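Rustbridge Padded Camera Strap, 80 mm

Your camera came with a strap. It has the maker's name on it in very large letters and the comfort of a seat belt. The Rustbridge is the other kind: soft, wide over the shoulder, plain black, and happy to let people wonder what you spent.

The neoprene pad stretches a little as you walk, so a heavy body and zoom feel slightly less like a punishment. Grippy backing keeps it on your shoulder, even the sloping sort. 2 quick-release clips let you take the whole thing off when you move to a tripod.
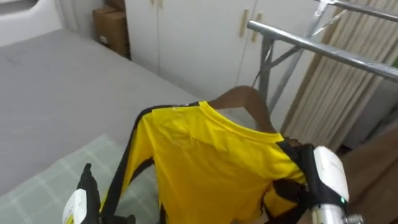
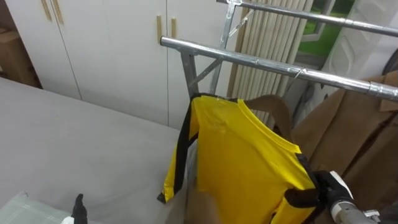
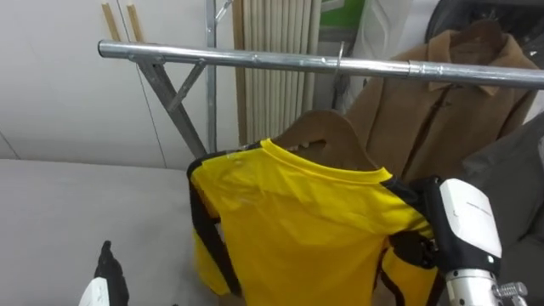 Yellow long-sleeved top with black trim, on a brown hanger.

Fits most cameras with standard strap lugs. If yours has the tiny round kind, add the Odia split rings, sold separately, as all the useful bits are.

Pad width: 80 mm
Weight: almost 200 g
Clips: 2, black plastic
Care: hand wash, hang to dry
Color: black (we did try beige)

"Bought it for one wedding and forgot to take it off at dinner." Leonie Kingi

Also in this range: Plokeo wrist strap, Okafor lens pouch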